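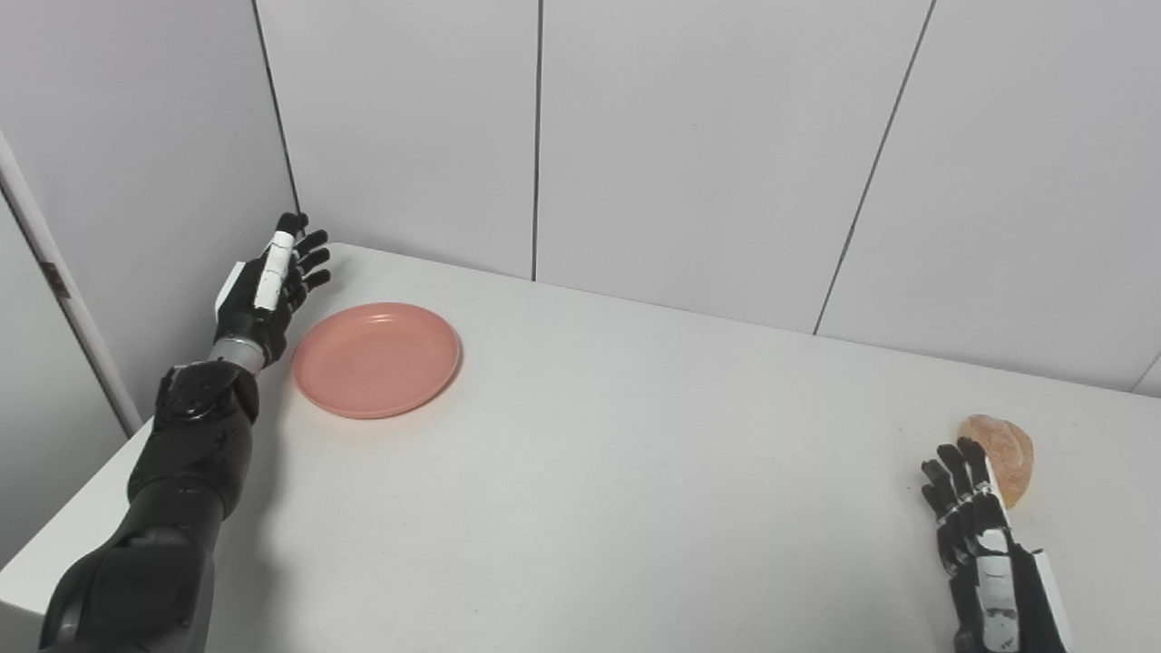

Home Tips Kitchen Laundry Workshop Search

Sticky tables. Dish soap first, one drop in warm water, wipe, then plain water, then dry. Most people skip the plain water and thats where the film comes from. White tabletop like this one, go easy on scrub powders, they dull it and then every coffee ring stays. Turmeric or beet: baking soda paste, 20 minutes, damp cloth. Still there? Do it again, dont scrub harder.

Corners. Table pushed up against a wall, crumbs go down the back. Pull it out once a month. Old toothbrush for grooves in paneling, dry first, damp second.

Cloths. I keep 8 going, swap daily, hot wash. No softener, they stop soaking things up. Sour smell = hang them open, not balled up by the tap.

Wobbly leg, felt pad under the short one. Cut to size, press on overnite.

More in September, drains mostly.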